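Project Report: Sorting Out the Music Corner

So for my project I picked the little table we use for singing practice, mostly because I was tired of hunting for things on it! Every time I wanted to start, I spent the first few minutes moving stuff, and I wanted to see if a fixed setup would help.

I started by taking everything off and putting back only what I use in a normal session. The microphone and the metronome both went toward the back, next to each other, with the mic on its short stand with the round base (I love that thing, it takes up almost no room). The metronome is the black pyramid kind, and I like having its scale where I can see it from my chair.

The storage box was the hard part. I tried it on the left first and kept bumping it with my elbow, so it moved to the right and it's been there ever since. I know the white and bright yellow-orange don't go with anything, but at least I never lose it.

Then I did 20 practice sessions with the new layout, in our room at Sullavier, and wrote down how long I took to get going. Before, it was roughly 30 seconds of shuffling on a good day and way more on a bad one. By the second week I was mostly just sitting down and singing.

What I still haven't solved is the small stuff. The light-blue folding thing with the tan-orange panels never stays put, and I changed my mind about its spot 3 times. I'd like to try a shallow tray next, if I can find one that fits.

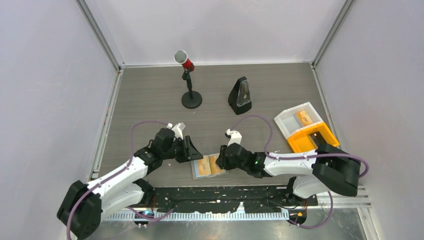

Marisol Tennant
Student, Plurkia Music Workshop

Project handed in November 6, 2022. My session notes are in the Siltach folder if you want to read them.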